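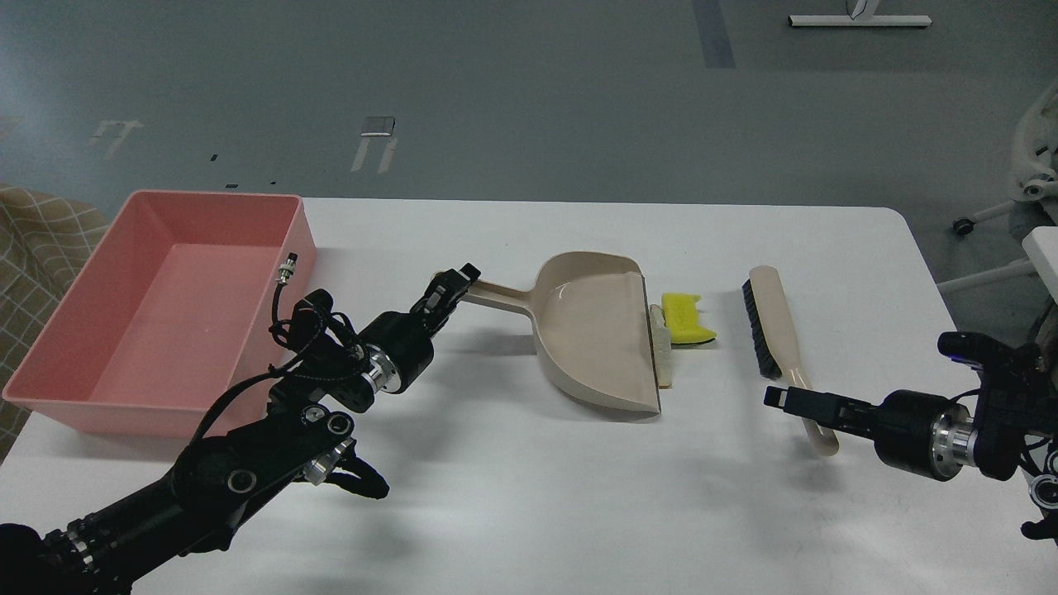 Chapter 8
Keeping Your Files in Step

Print this page | E-mail this page

Sooner or later, almost everyone who owns a computer ends up owning 2 of them – a desktop in the den, say, and a laptop that goes along on trips – and then the trouble begins. You fix a letter on one machine, forget that you did, and fix it all over again on the other. Maricruz Carrillo, who taught the evening class this book grew out of, once found 70 copies of the same recipe file spread across her folders, and she couldn't have told you which was the good one!

In this chapter we'll set up a shared folder using Hovska, the small sync program you installed back in Chapter 2. You'll choose which folders to match up, decide what should happen when both copies have changed, and learn how to get back an older version of something you've saved over (we've all done it, and it's a rotten feeling). We'll practice on the Plilside folder, which holds 952 short documents and a few long ones, so you can make all the mistakes you like before going near your own work.

Before You Start

Check that both computers show the correct date and time. Hovska decides which copy is newer by looking at the clock, and a clock that's a day behind can cause a surprising amount of grief. Then close any documents you have open, plug in your laptop, and find the password you wrote down earlier.

Contact Gadari Press | © 2020 Gwilym Cadwaladr | Back to top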